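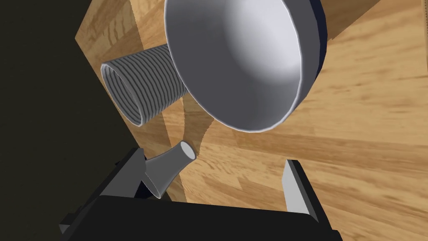
4.3 Recording a demonstration by remote control

Before you start, please check that the Tulano hand controller is charged and that the Kartha simulator shows "Ready" in the status line. The practice set "Kitchen 32" must be loaded. It contains a bowl, a ribbed cup and a funnel.

1. Choose the wrist view. In this view the two fingers stay at the bottom of the screen, and the objects move when you move your hand.

2. Hold the trigger half pressed. The arm follows your hand only while the trigger is held.

3. Move slowly until the funnel is between the fingers. Turn your wrist so that the fingers are on both sides of it.

4. Press the green button to begin the recording. A short tone is heard.

5. Close the fingers with the thumb wheel. Stop turning when the force bar becomes yellow.

6. Lift the funnel, carry it to the target place and open the fingers.

7. Press the green button again. The file is saved in the folder Demos.

Note: One recording can have 3000 steps at most. After this the simulator stops by itself and keeps what was recorded.

Note: If you wait longer than 15 seconds without moving, the pause is also recorded. Delete such a demonstration and make it again.

Caution: Do not push the fingers against the bowl or the cup to make space. The robot will learn this movement too. Go back, and come in from another side.

Caution: If message 401 appears, the controller has lost the connection. Release the trigger first, and only then connect again.

For replaying and cutting the recordings see section 4.4.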